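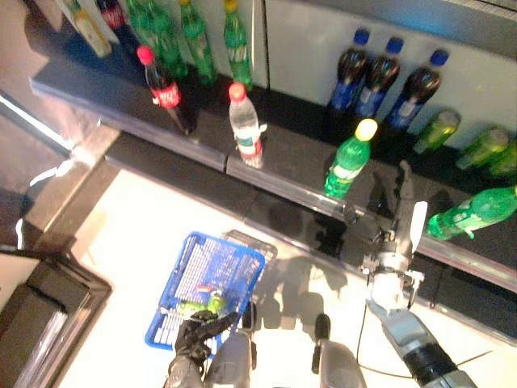
Ekua Annan wrote to ask whether the rail will stop a full bottle that has been laid on its side, as hers are forever being put back that way in the shop at Fledville. It will, provided the rail is fitted in the upper position. In the lower position it is meant for cans and small jars, and a round bottle can ride over it if the shelf is loaded from the back.

Miketix drinks shelving, wall run, two-tier section
Supplied by Alexiou Shop Fittings

General
The Miketix wall run is a display unit for bottled soft drinks and water. It is made up of uprights, back panels, shelves and front rails, all sold separately or as a section. One section carries two tiers. Further sections are joined on the right or left and share an upright.

Shelves
Shelf surface: dark, gloss finish, wipe clean.
Shelf depth, lower tier: 600 mm.
Height adjustment: in steps of 50 mm.
Permitted load per shelf: 100 kg, evenly spread.
The permitted load applies to a level shelf fixed at all four points. Where a shelf is hung on two brackets only, halve it.

Front rail
The rail is metal and clips into the shelf edge without tools. It is fitted after the shelf has been levelled. To change its position, lift at one end and work along. Don't lever it up from the middle, as this bends the clips. Bottles should stand just clear of the rail, with labels to the front. A bottle pressed hard against it will lean when the one behind is pushed forward.

Back panel
White, in flat sheets that meet at a vertical seam. The seam should fall behind an upright where the layout allows. If it can't, use the joining strip, which is ordered with the panel. White is the only stock colour. It shows dark drinks well and needs more frequent wiping than the shelves.

Loading
Fill the lower tier first. Large bottles may go on either tier. Keep one product to a row and leave a finger's width between rows, so that a customer can take a bottle without tipping its neighbour. Lying bottles should be stood up during the ordinary round of the shelves. They do the shelf no harm but take up the room of several upright ones and tend to roll when the next bottle is lifted out.

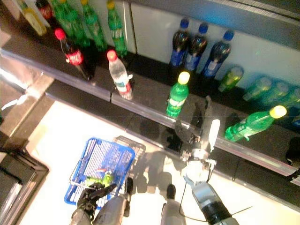
Floor space should be left in front of the run for a customer with a hand basket. The Fendach basket sold with this range is blue plastic and takes large bottles laid flat. Stacked baskets are best kept at the end of the run, clear of the lower tier, where they don't hide the price strip.

Cleaning
Warm water and a mild washing-up liquid. Spilt cola should be wiped off the same day, as the sugar dulls the gloss. No scouring pads on shelf or rail. The rail can be unclipped and washed in a sink.

Delivery
Flat packed, with fixings. Wall screws are not included. Almost 50 parts per section, listed on the packing sheet. Sections ordered in April are sent with the spring stock.

Page last revised 10/24/20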